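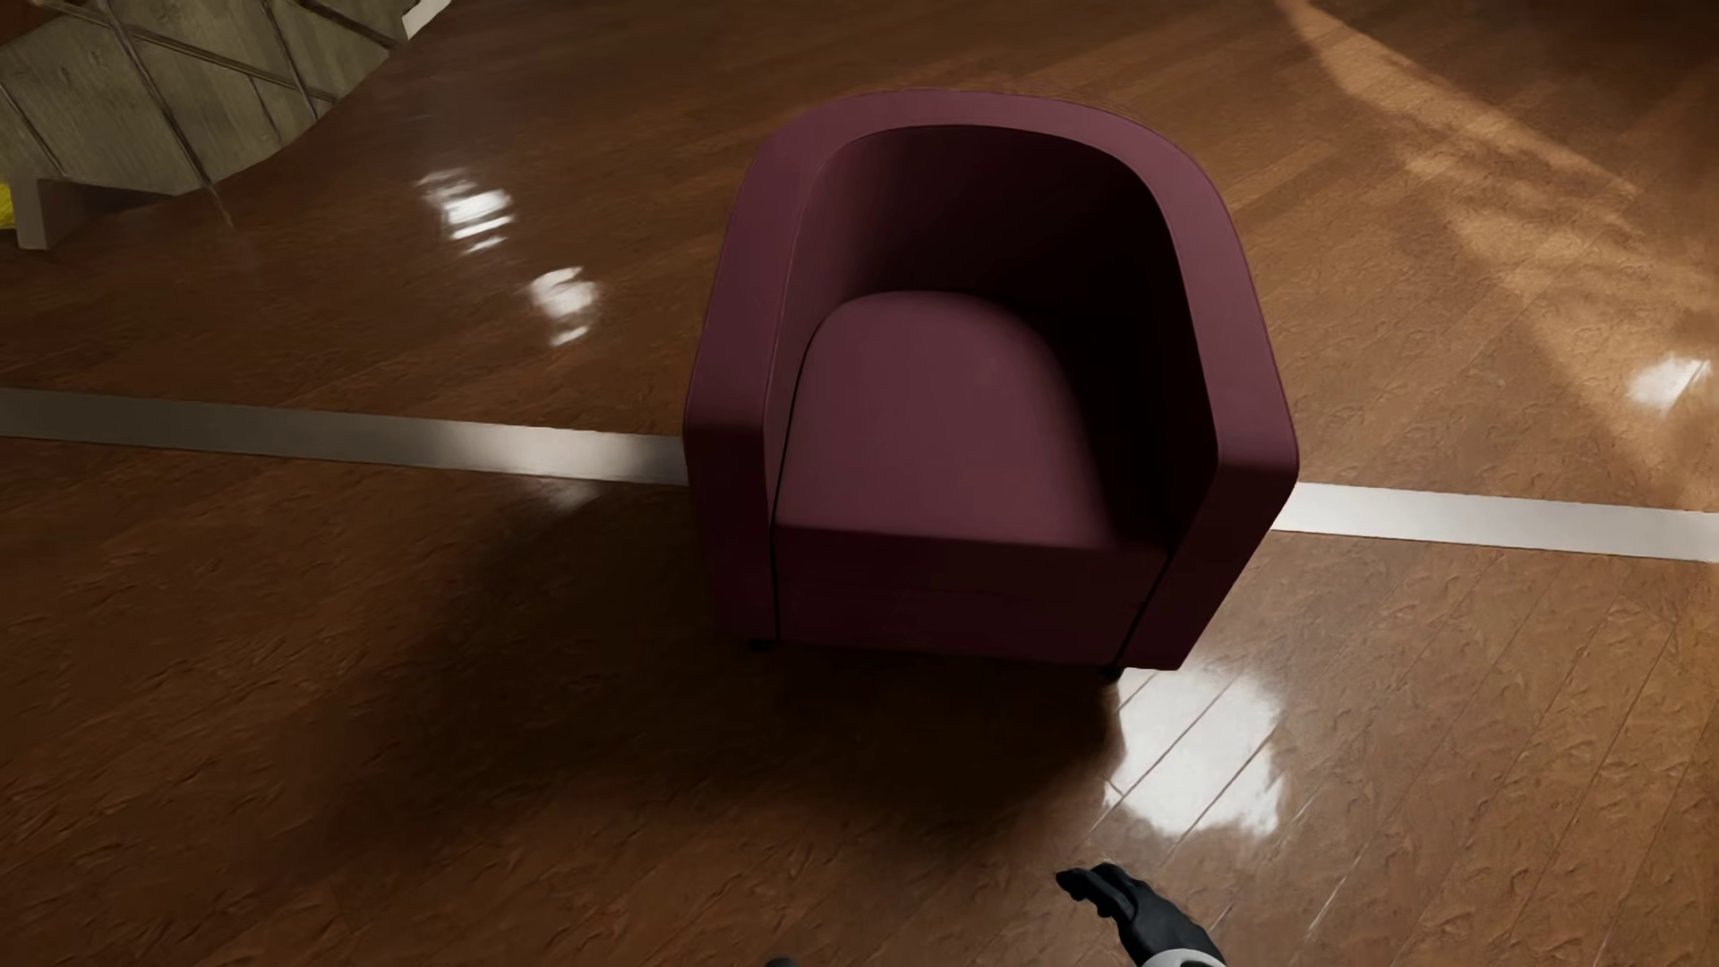 Burgundy tub armchair on a plank floor. Computer rendering.

Section 21. Changing and setting the knives

Applies to the Wornex thickness planer with the four-knife cutterhead. If your machine has the Veloso spiral head with carbide inserts, go to Section 22. The two heads are set in different ways and the clamping screws are not interchangeable.

Revised Dec 20, 2025. Replaces all earlier printings of this section. Technical text: Inês Azevedo.

21.1 Before you start

Change the knives when the planed surface turns fuzzy or shows raised lines along the length of the board, when the feed begins to hesitate on stock it used to take, or when you can see a nick in an edge. A single small nick can sometimes be dealt with by shifting one knife sideways a little (see 21.6). More than that and the whole set should come out.

Always change all four knives together. Knives from different sets do not weigh the same after sharpening, and the head will vibrate.

You will need:

The T-handle wrench from the tool drawer
The Standoler setting gauge, in its case
A brass or hardwood drift
A stiff nylon brush and resin remover
Clean rags
Heavy leather gloves
A sharpened and balanced set of four knives
The wooden knife tray, or a box with separate slots

CAUTION: Disconnect the machine from the 400 V supply at the wall isolator and lock the isolator in the off position. Pressing the emergency stop is not enough. The stop button cuts the motor contactor only, and the terminals in the cabinet stay live.

CAUTION: The cutterhead coasts after the motor is switched off. Wait until it has come to a full stop before releasing the hood latch. Do not slow it with a piece of wood.

21.2 Opening the machine

1. Lower the table by turning the handwheel counterclockwise until the gap under the head is wide enough to work in.
2. Switch off the machine at the panel, then turn off and lock the wall isolator. Keep the key with you.
3. Close the blast gate on the extraction branch. If the machine is connected to a Tekport extraction controller, set that branch to Manual first, or the controller will open the gate again when another machine on the line starts.
4. Loosen the hose clamp and pull the hose off the hood outlet.
5. Release the two latches at the front of the hood and swing it back until the stay drops into its notch. Push on the hood to check that the stay is holding.
6. Brush chips off the head and out of the knife slots. Do not use compressed air. It drives fine dust into the bearings of the infeed roller.

Note: On machines built before the hood stay was fitted, the hood rests against a rubber stop on the rear crossbar. Tie it back.

21.3 Removing the old knives

1. Put on the gloves. Leave them on until the old knives are in the tray.
2. Turn the head by the pulley, never by the head itself, until the first knife is at the top. Push in the locking pin on the left side of the frame until it clicks.
3. With the T-handle wrench, slacken the clamping screws in the gib. Begin with the two end screws and work toward the middle. Half a turn each is enough on the first pass.
4. Go over the screws again until the gib is loose. Springs under the knife will push it up slightly as the pressure comes off. Keep your face back.
5. Lift the knife out with both hands, one near each end. Place it in the tray with the edge facing down.
6. Lift out the gib. If it sticks, tap it along its length with the brass drift. Do not pry it with a screwdriver, which will mark the slot.
7. Take out the two springs and put them with their gib. Mark the gib with the number stamped beside its slot.
8. Pull the locking pin, turn the head to the next slot and repeat.

Gibs must go back into the slots they came from. The head was balanced at the factory with each gib in its own place.

21.4 Cleaning and checking

Resin in the slots is the usual cause of a knife that will not hold its setting. Take your time over this part.

1. Apply resin remover to the slots, the gibs and the screw threads. Leave it for 20 minutes.
2. Scrub with the nylon brush and wipe everything dry. A film of remover left on the gib face will let the knife creep.
3. Check each clamping screw. Replace any screw with a rounded head or a damaged thread. Use only the screws listed in the parts section -- hardware store screws of the same size are softer and can stretch.
4. Run a fingertip along the floor of each empty slot and feel for burrs. Remove any burr with a fine flat stone.
5. Check the springs. They should stand at the same height when set side by side on the table. Replace a short spring together with its partner.
6. Check the width of the new knives. The minimum after sharpening is 28 mm. A narrower knife does not sit far enough under the gib and must be thrown away.

CAUTION: Never pack a narrow knife from below to bring it up to height. It can leave the head at full speed.

21.5 Fitting and setting the new knives

1. Put the springs into the first slot, then the gib, then the knife. The bevel faces the rear of the machine, away from the clamping screws.
2. Turn the clamping screws by hand until they just touch. The knife should still move down against the springs when pressed.
3. Wipe the feet of the Standoler gauge and the part of the head where they will rest. A single chip under one foot will spoil the setting.
4. Set the gauge across the head with its feet on the round surface on both sides of the slot and its stop over the knife edge.
5. Press the gauge down until both feet are seated. The stop pushes the knife down to the correct projection.
6. Holding the gauge down, snug the two screws nearest the middle.
7. Move the gauge to the left end, press down, and snug the screws there. Do the same at the right end.
8. Go back to the middle and check again. Tightening the ends sometimes lifts the center. If it has lifted, slacken all the screws and start over from step 4.
9. Tighten all the screws in two passes, working from the middle out to the ends. Pull firmly on the T-handle with one hand. Do not put a pipe on it.
10. Pull the locking pin, turn the head and set the remaining knives the same way.

Note: The gauge stop is preset and sealed with a drop of red lacquer. If the lacquer is cracked, send the gauge back for checking. Do not try to adjust it against an old knife.

21.6 Shifting a nicked knife

If one knife in a set is nicked and the rest are in good order, you can hide the nick by moving the nicked knife sideways. Slacken its screws as in 21.3, slide it to the left or right by the thickness of a coin, and set its height again with the gauge. The other knives then clean up the line left by the nick. The knife must not stand out past the end of the head on either side. Turn the head through one full turn by the pulley and watch the clearance at both side plates.

21.7 Closing up and first run

1. Count the tools back into the drawer. The setting gauge goes in its case.
2. Check every clamping screw one more time.
3. Pull the locking pin all the way out and turn it a quarter turn so that it stays out. Turn the head by the pulley and listen for contact.
4. Lower the hood, close both latches and refit the hose. Open the blast gate, and set the Tekport branch back to Auto if you changed it.
5. Unlock the isolator and turn on the supply.
6. Stand to one side of the infeed opening. Start the motor and let it run with no stock. If you feel vibration in the frame, stop at once and go back to 21.5.
7. Stop the machine, disconnect and lock it again, open the hood and check the screws. New knives settle a little during the first run.
8. Close up and plane a flat softwood test board, taking a light cut. Measure its thickness along both edges. If one edge is thicker, first check the knives with the gauge. Adjust the table only if all four knives are correct.
9. Compare the measured thickness with the scale and move the pointer if needed. The pointer is held by one small screw behind the handwheel.

Write the date of the change and the number of the knife set on the card inside the cabinet door. Dull knives can be returned for sharpening in the slotted box. Tape the lid shut and mark it SHARP on two sides -- the carrier will refuse it otherwise.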